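Ayaaba Computer Reuse Group
Minutes of the general meeting, October 19, 2024

In the chair: Kwadwo Akolgo

1. Apologies and previous minutes
Apologies were received from two members. The minutes of the last meeting were agreed with one correction: under item 4 the supplier of the cable ties should read Orel, not Provard.

2. Matters arising
The broken lock on the side door has been replaced. The question of a second set of keys was left open last time and is still open. The chair will ask the landlord again.

The leaflet has been reprinted with the right opening hours. A few boxes of the old one remain and can go for scrap paper.

3. Money
The balance stands at £4,000 after rent. The grant from Ukik is for parts and tools only and can't be used towards heating. It was agreed to spend up to £700 of it on memory and replacement drives before the end of the year. One member felt this was too much to spend on drives when so many are donated. After some discussion the figure was kept, on the understanding that donated drives are tested and used first.

4. Requests for machines
There are 49 requests on the list, most of them from families with school-age children. So far 22 machines are finished and ready to go out. The rest of the list will be told by letter that there is a wait. It was agreed not to promise dates.

The primary school has asked for desktops and not laptops, as the last laptops went home and did not all come back. Agreed.

5. Bench layout and rebuilding
The chair went through the way parts are to be set out before a rebuild. Towers should be opened and laid on their side on the right of the table, with the inside facing up. Parts go in the grey tray on the left. Drives stand upright in their slot, in the caddy, label to the front. Cards go on edge in the tall holder. The processor has its own recess at the front of the tray. 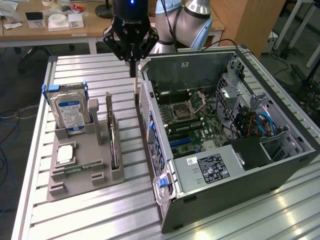

Processors should stay in the recess until the socket on the board has been looked at in good light. Two boards were lost in April to bent pins and the group would like to avoid a third. Memory is to be handled by the edges – there was a reminder about this last year as well.

It was asked whether a second tray could be printed. The chair has the file and will find out what it would cost.

Screws were raised again. Case screws and drive screws are still ending up in the same pot. Labelled lids to be tried.

6. Any other business
The kettle needs descaling. Provard have offered a load of used monitors, without stands. It was agreed to decline unless stands can be found.

Next meeting: date to be fixed once the hall bookings are known.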